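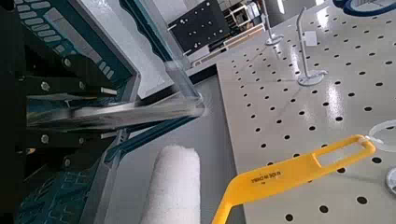
The Poltedon Free Flight Club is bringing back its August glider weekend, and it would be lovely to see some new faces on the field along with all the familiar ones. Flying is at the Grasarlow meadow, the same long stretch of grass we used before the drainage work, and entries are open until 25/07/2026.

The main event is once again the Carretero Cup for hand-launched gliders, with balsa or foam both welcome (and yes, that includes the old ones hanging in your garage!). Each flier gets six launches, and the best two count toward the final score. Leonor Henriques, who won last time with her own-design Cudell, has kindly offered to help beginners trim their models before the first round.

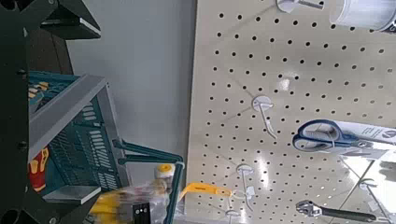 Can I enter a model I built from a kit?
Kit models are fine in every class, as long as you did the building and you launch it yourself.

Juniors fly alongside everyone else but have their own prize table, and we have room for up to 127 entries in all, so there should be space for the whole family.

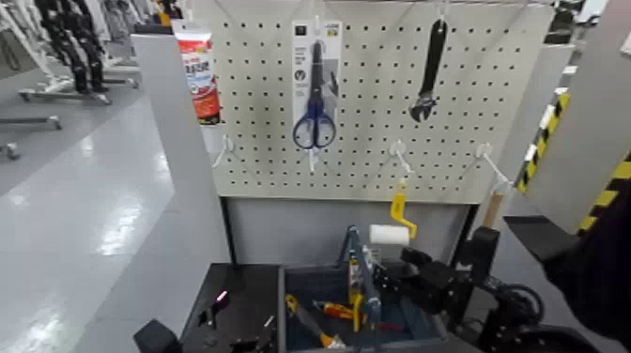

Scissors and an adjustable wrench on a pegboard display.

Please bring your own glue, spare rubber bands and a bit of modeling clay for the nose, along with a hat, for there is very little shade out there. 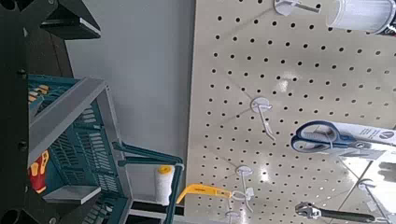

Parking is by the lower gate, and it is a pleasant walk of 200 yards up to the launch line, though a little bumpy if you are carrying a big model box. Coffee and sandwiches will be on sale through the afternoon, and the cup will be handed over once the last glider has been fetched back from the hedge.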